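The Good Jar

By the time Yetunde Osagie had lived in the house on Maldonado Street for 24 years, she had stopped seeing the kitchen at all. She could have made toast in it blindfolded, and on certain mornings in December, before the sun got around to that side of the house, she more or less did. It took her niece Yatziri Bautista, coming to stay with two suitcases and a box of cookbooks, to make her look at the place again.

Yatziri was not a critical person. She only stood in the doorway on her first evening, still in her coat, and said, "Auntie, where do you chop?"

Yetunde opened her mouth to answer and found she had to think about it. She chopped, she supposed, wherever there was a bit of room, and if there wasn't any she held the onion in her hand and cut toward her thumb, the way her mother had, and her mother had kept both thumbs to the age of ninety. She said so. Yatziri took off her coat.

They started after supper, meaning to give it ten minutes. Out of the drawers came 3 potato peelers, a bag of twist ties that must have held over 200, and the instructions for a blender that had gone to the church sale years ago. Every single thing had a story, and Yetunde told them all, some of them twice, while Yatziri wiped shelves and said "No!" and "He didn't!" in the right places, bless her.

The pasta was where they got stuck. It was the colored kind, the twists, and Yetunde had bought it for the summer her sister was supposed to visit from Ivine and then couldn't, on account of her hip. She had put it in the good glass jar and stood it against the tiles where the greens and blues would set it off, and there it had stayed, looking cheerful.

"We could eat it," said Yatziri.

"We could," said Yetunde, in the voice of someone who has been asked to eat the curtains. 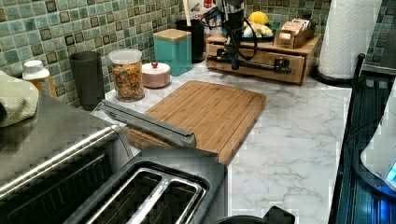
So the jar stayed, and they went on to other matters. There was the question of whether a household of two needed a toaster and a toaster oven both, and Yetunde argued for each of them with such feeling – the one for bread, the other for anything with cheese on it – that Yatziri gave up laughing and went to put the kettle on. The cutting board, at least, had a place now, flat on the counter where a person could get at it.

It was close to eleven when they sat down with their tea. Yetunde was tired in the pleasant way, all through the shoulders, and she kept looking over at the counter as if somebody new had come in.

"Your mother would like that pasta," she said after a while. "Call her tomorrow. Ask her how the hip is, and if she still takes it with butter."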